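Chores notebook - folding and wiping, week two
July 2023

Melquiades at the table with the two hand-held grippers, marker cubes on top.

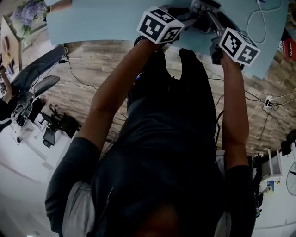

Where we are with the cloths

Writing this up before I go home, as I promised Montserrat I'd stop leaving it till the next morning and then getting half of it wrong. The question we keep coming back to is the one her mum asked at dinner: can it fold the tea towels yet? The short answer is sometimes, if the towel is a plain one and somebody has laid it out fairly flat first. I'd call that a no, but a friendlier no than I'd have written in the autumn.

We did 80 demonstrations on the blue table today, split between folding in half and wiping up. I had hoped for more, but the light was going and arms get tired (mine certainly did, and I only took the last stretch). Doing a chore through grippers is a wonderful way to find out how much your fingers normally do for you. You go to pinch one corner of a towel and come up with 2 layers, and your bare thumb would have sorted that out without you even noticing.

Wiping is the cheerful part. Trained on last week's set, the Drornier arm managed 43 wipes before it lost hold of the cloth, and the strokes looked quite sensible - a bit slow, and fond of the middle of the table. It still has no idea when the job is done. Wilmer thinks we should show it a dirty table and a clean one and let it learn the difference. I think he's right, though I'd like to see it reach the corners first.

Folding: the first fold is decent, the second goes crooked nearly every time. Baltazar reckons we are all finishing the second fold in our own way and the poor model is averaging us. I watched Gumaro and then Melquiades do the same towel and yes, they are quite different. Gumaro pulls toward himself, Melquiades lifts and lays it over. We need to pick one and stick with it. My vote is for the lift, as it leaves fewer wrinkles.

Tracking dropped out about 6 times, mostly when the wrists turned in toward each other. Keep the cubes apart and facing up where you can. I've put the bad takes in their own folder and haven't deleted any, so please don't tidy them away until I've had a look.

Still to do:
Write down the agreed second fold, with a sketch
Wash the towels, they're getting stiff
Ask Curkurine about softer fingertips
Try one evening in a real kitchen (Montserrat has offered hers)

Dishes can wait until November. Wilmer brought up the glasses again and I pretended not to hear.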